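The Drallivex workshop in Grisine held its open afternoon on Tuesday, and members of our section went along to see the two-arm handling cell at work. The cell is small and tiled on three sides, and both arms share one rail at the front.

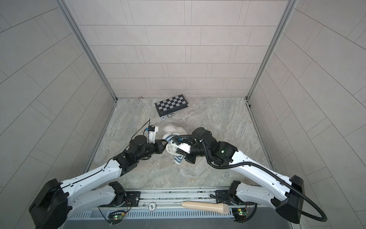
*From our Grisine correspondent | Visits*

The task on show was the handling of a soft toy with both grippers. Soft goods are awkward for a parallel jaw: the surface gives, so finger position says little about grip. The operators from Bellton put the present test series at 1834 attempts, logged under the project name Lü. Each log holds joint positions and the views from the wrist cameras.

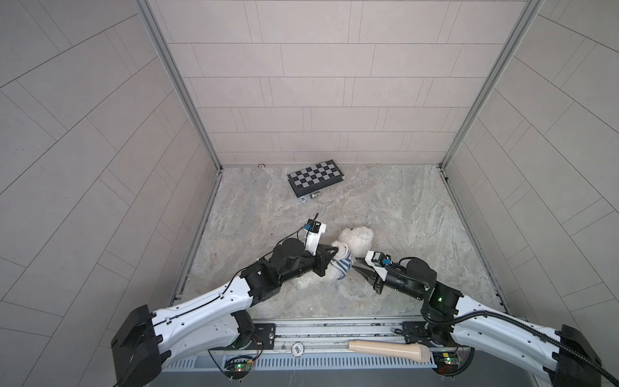
Lü should publish its failed grasps as well, one visitor wrote to us afterwards, as a success rate is hard to judge without them. Bellton's answer on the day was that failures are kept and sorted by cause, but not yet released.

Timing came up next. A full attempt is allowed about 100 seconds, after which both arms return to their start position.
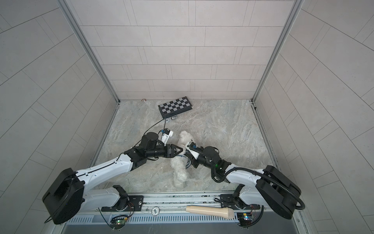

Most of that allowance goes on the approach, and Bellton expects to shorten it once the path planner has been replaced. Gripper force is set before each run and stays fixed throughout. The next open afternoon is in June, from 2 pm, and places are booked through the Drallivex front desk.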